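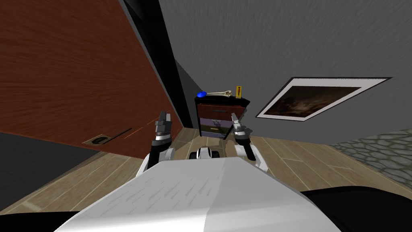
Plodon, 7 November 2022

Grusport League: season questions

How many points do teams get for a win?

A win is worth 3 points and a draw is worth one. If two teams finish level, goal difference decides the order, then goals scored. If they still can't be separated, we look at the results between the two teams.

When did the season start?

The first games were played in September. Each team meets every other team twice, once at home and once away.

Where are the matches played?

Most home games for Plodon teams are at the Manalo ground. Vosterano play at their own field. Check the fixture list before you travel, as kickoff times can move if there is another game on the same pitch.

How many people does the Manalo ground hold?

The ground holds 2,000, including 177 covered seats on the west side. The covered seats can't be reserved, except by season ticket holders.

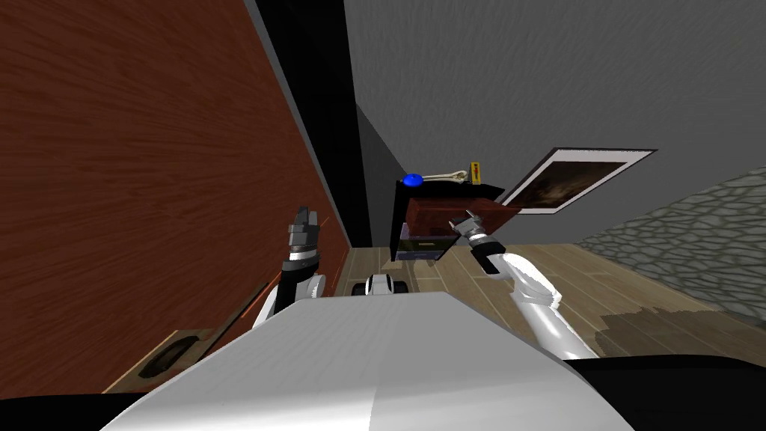

Two arms raised, with a cabinet ahead.

Can I buy a ticket at the gate?

Yes. We keep 200 tickets back for gate sales at every league match. Cup matches are sold in advance only. The gate takes cards and cash.

What happens if a match is called off?

Your ticket is good for the new date. If you can't make it, bring the ticket to the office or mail it to us before the rearranged match and we will refund the face value. Parking is not refunded.

What if a match is stopped partway through?

The league decides whether the score stands or the match is replayed. Any yellow or red cards shown before play stopped still count.

How many players are registered this season?

Over 200 across all teams. A player can be registered with one club at a time and can change clubs once during the season.

Are children allowed in free?

Children under five get in free if they sit on an adult's lap. Older children need a youth ticket.

Can I bring food into the ground?

Yes, but no glass bottles or cans. The snack stand opens an hour before kickoff.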